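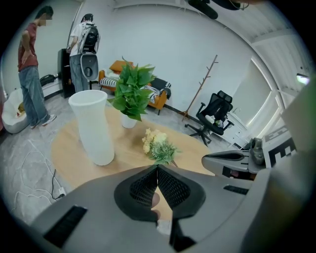 FOR IMMEDIATE RELEASE

2022-07-19

Nellonport shared workshop puts its home-built gripper on show, and keeps its claims small

NELLONPORT. Members of the Kanaan shared workshop have released the plans, parts list and fault log for the Pladholm, a hand-held gripper they built in their spare time. The workshop is not calling it a product. It is also not calling it a helper, a companion or the future of housework, and it would be grateful if anyone writing about it did the same.

The Pladholm is held in the hand and has no arm of its own. A person carries it to a thing, closes it on the thing and puts the thing somewhere else. The builders want to find out which household objects a simple pair of fingers can manage before any money goes into motors, joints and the rest of a robot.

"People come in and ask when it will do the dishes," said Mylene Sison, who led the build. "I tell them I don't know that it ever will. A person is doing all the thinking and most of the moving. If we can't pick up a bunch of fake flowers with our own eyes and our own wrist behind the thing, I don't see why a computer would do better with the same fingers."

Work on the gripper took 11 months. The current version is the 4th. The first had fingers too stiff to hold anything with a curved side, the second cracked at the jaw, and the third worked well on the bench and badly everywhere else. The drawings for all of them are in the release, including the ones the builders would like to forget.

In the latest round of bench trials, members made 133 attempts at picking up and setting down ordinary items. The full log is included with the plans. Sison asks readers to look at the failures first and to keep in mind that the people running the trials were the people who built the gripper, which is a poor way to test anything. The workshop has not worked out a success rate for this release. The objects were picked by whoever was in the room, and a percentage would make the exercise look more careful than it was.

Jodham, a Nellonport parts supplier, sold the workshop its fasteners and finger stock at the usual member discount. It has no stake in the design and was not asked to comment.

The workshop also wants to correct a notice that went out in its spring mailing, which described the Pladholm as "ready for the home." It isn't. It has not been tested for safety around children or pets, it should not be used on glass or hot pans, and the finger pads wear faster than expected. Anyone building one should plan on making spare pads from the start.

"I've read a lot of announcements about home robots," Sison said. "Most of them have a nice video and no list of what went wrong. We have the list. Whether anybody needs the gripper is a different question, and I go back and forth on it."

Members will hold 3 open build evenings in September for people who want to make their own copy or argue with the design. Basic hand tools are provided. Visitors should bring an object from home that they think the gripper will drop. Places are limited by bench space, and people who have written in with problems found in the drawings will be seated first.

The plans are free to copy and change. The workshop offers no warranty and no repair service.

About Kanaan

Kanaan is a member-run shared workshop in Nellonport with benches for wood, metal and electronics. It is paid for by monthly dues and does not take outside investment.

Press contact: Mylene Sison, Kanaan shared workshop, Nellonport. Printed copies of the plans and fault log are available at the front desk during opening hours.

###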